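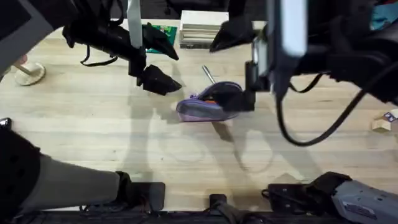 Dinesh Kandpal

Sello bread project, progress to the end of March

We're baking! The second oven went in on a Tuesday and by that evening we had our first full batch of rye out of it, with a crust I'd been chasing all winter. The classes have now reached 134 people, and the flatbread evening filled up so fast that we added 2 more.

The recipe booklet is coming along well. Chauhan has tested every filled bread in it, and the potato one finally holds together (less water in the dough, and a longer rest). The sourdough pages still need work — my timings only suit a warm kitchen.

Spending is on track, with about $700 left for flour and tins. Kollemon has agreed to keep our flour price where it is through the summer. Next up are the flatbread evenings and a first draft of the booklet for you to read.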